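Dudás 织物操作数据集:设备与预算说明

版本说明
本文件随数据一同分发,供准备复现采集环境或编制采购计划的团队使用。数据格式与字段定义见 schema.txt,此处不重复。

采集配置
工位数:2
每工位:单臂,两指夹爪,白色台面
任务:薄织物的夹取、提起、对折
备用指套:每工位 4 副
控制软件:Edley,采集端与回放端须使用同一版本

采购清单(按下单顺序)
1. 机械臂与控制柜。交货期最长,预算批复后先下单。
2. 夹爪本体。Eltadier 项目组与 Anholm 站点使用同一接口,备件可以互调。
3. 指尖垫、包覆材料、布料。列入耗材科目,不计入固定资产。
4. 台面与照明。

预算周期
设备折旧按 24 个月计。耗材按季度申报,一月提交首批。首期采购共 42 个条目,明细见 budget.csv。保修延长费用单列,不得并入耗材。

耗材估算
指尖垫的更换量取决于任务类型,织物类任务应单独立项。
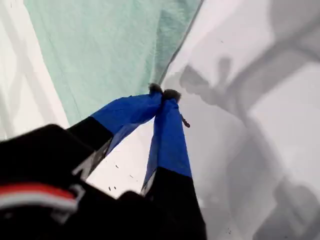 耗材预算以指尖为单位编制,每个夹爪按两个指尖计。夹取布边时两个指尖垫紧靠在一起,薄荷绿色的布就夹在这个位置,垫面绒状,边缘略有磨毛,因此垫片与手指蓝色部分的包覆材料分两行填报,不合并单价。台面清洁用品另列一行,白色台面上的细小深色碎屑按日常清洁处理。

已知限制
未包含湿布与多层布料。
两工位的照明型号不同,补购时需分别询价。
运费和关税未计入 budget.csv。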